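그랄빌 공개 시연회, 주인공은 젓가락 한 짝

플러크사이드 로봇 작업실이 16일 그랄빌의 한 가정집 부엌을 빌려 연 공개 시연회에 주민들이 다녀갔다. 로봇이라고 해서 팔다리 달린 것을 기대하고 온 아이들은 조금 실망한 눈치였다. 이날 선보인 것은 손에 쥐고 쓰는 집게형 그리퍼 '부보라'였고, 맡은 일은 수저 정리였다.

시연을 진행한 유르기타 라피냐 씨는 "공중제비는 다른 팀이 잘한다. 우리는 수저통을 본다"고 말했다. 사람이 그리퍼를 들고 숟가락과 젓가락을 집었다 놓으면 그 움직임이 기록되고, 나중에 로봇이 이를 보고 배우는 방식이다. 작업실이 지금까지 모은 동작은 2,110건이다. 한 번에 걸리는 시간은 8초. 설거지를 미루는 데 걸리는 시간에 비하면 눈 깜짝할 새다.

관람객이 가장 오래 들여다본 것은 파란 패드를 댄 검은 집게가 나무젓가락을 세워 잡은 모습이었다. 젓가락에는 작은 꽃무늬가 든 파란 띠가 둘려 있고, 붉은 식탁 위 베이지색 수저통에는 반투명한 갈색 숟가락이 꽂혀 있었다. 뒤쪽 찬장에 붙은 붉은 쌍희(囍) 자 장식 덕에 잔칫집 분위기까지 났다.
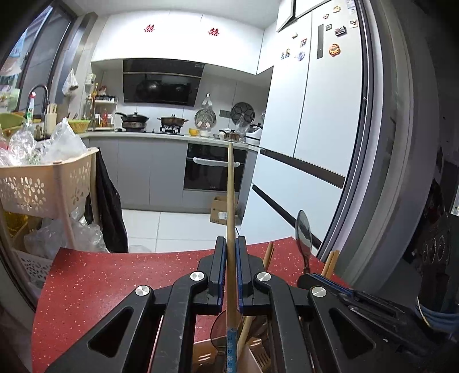

"우리 애보다 낫네요"

체험 순서에서는 어른들이 먼저 줄을 섰다. 1인당 90초가 주어졌는데, 킨케이드에서 왔다는 오티스 라이언스 씨는 그 시간을 젓가락 한 짝과 씨름하는 데 다 썼다. 그는 "내 손으로 하면 금방인데 집게를 거치니 젓가락질을 처음부터 다시 배우는 기분"이라며 줄 맨 뒤로 가서 한 번 더 섰다. 지켜보던 한 주민은 그래도 제자리에 꽂으려 애쓰는 것만 봐도 우리 애보다 낫다고 했다.

언제쯤 집에 들일 수 있느냐는 질문이 여러 번 나왔다. 라피냐 씨는 아직 파는 물건이 아니라고 답했다. 그릇과 냄비는 언제 하느냐는 질문에는 수저부터 끝내겠다고 했다. 작업실은 1월 안에 동작을 최대 600건 더 모을 계획이며, 젓가락을 짝 맞춰 꽂는 과제도 여기에 들어간다. 다음 시연회 장소는 킨케이드로 정해졌고 체험은 현장에서 신청하면 된다.

2020년 1월 16일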